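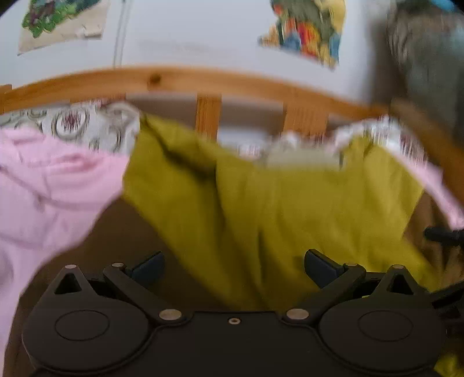

Money from the Inda grant went mostly on the gripper, and I am less sure than I was in October that it was the right first purchase. The Nindberg club has two teams recording cloth-handling runs with it. An olive-yellow garment hung in deep folds over a pine rail, with the jaws wide open in front of it, is a fair sample of what we ask of them. Karim Rawashdeh's team likes the task. I doubt it teaches much programming.

Spent to date: $690. Students attending regularly: 5.

Georges Nasrallah wants to enter the Hirkenano contest. I would hold off until both teams can explain their own code. Please treat the request for a second gripper as withdrawn for now.

May 2023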